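## 3. Noise transmission through interior doors in the Rosville residence hall

### 3.1 Background

The Rosville hall was built with a double-loaded corridor, and most student complaints logged at the front desk concern sound from that corridor. The earlier chapter covered partition walls. This one covers the doors, which have a much smaller area than the walls but set the limit on overall isolation once the wall rating passes a certain point.

A closed door passes sound by three paths: through the leaf, through the gaps at the perimeter, and through the hardware openings. For a light leaf the first path dominates at low frequencies. Above 1,000 Hz the gaps usually control the result, and the undercut is the largest of them.

### 3.2 Method

A loudspeaker driven with pink noise was placed in the corridor, facing away from the door under test. Levels were recorded in the corridor and in the room with the same meter, and the difference was taken in octave bands. Background level was checked before each run. Measurements were made in February, between 10 a.m. and 2 p.m., when the hall is quietest.

A total of 24 doors were measured in three conditions:

1. as found
2. with the undercut closed by a foam strip
3. with the undercut and the perimeter both taped

No correction was made for room absorption. Rooms were furnished, and the Grutine wing has carpet while the Villalobos wing does not, so results should be compared within a wing and not between wings.

### 3.3 Results

Closing the undercut gave the largest single improvement at 2,000 Hz in both wings. Taping the perimeter added a smaller gain, mostly on doors where the stop had been painted several times and no longer met the leaf evenly. At 125 Hz neither treatment changed the reading by more than the repeatability of the meter.

The as-found readings varied more than expected among doors of the same type. Gap height explains part of this – the floor in the Villalobos wing is not level – but two doors with small gaps still performed poorly. Both had a loose latch that let the leaf rest away from the stop.

### 3.4 Hardware openings

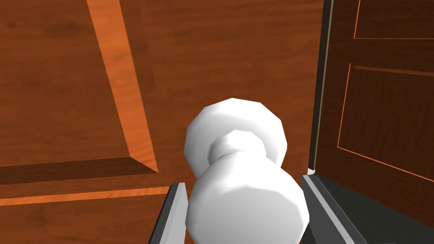
The bore through the leaf is small compared with the undercut, and covering it with putty on the corridor side produced no change that could be separated from normal scatter. A worn latch matters more, through its effect on how tightly the door closes. Adjusting the strike plate takes a few minutes and should be done before any seal is fitted.

### 3.5 Cost and recommendation

Automatic drop seals were priced through Grendthorpe at $1,180 for one floor, materials only. Fixed sweeps are cheaper but drag on carpet, and would have to be trimmed door by door in the Grutine wing.

We recommend strike adjustment on all doors, followed by drop seals on one floor as a trial. Return air currently reaches the corridor through the undercuts, so the ventilation rate in each room must be checked with the seals in place. That check is outside the scope of this report.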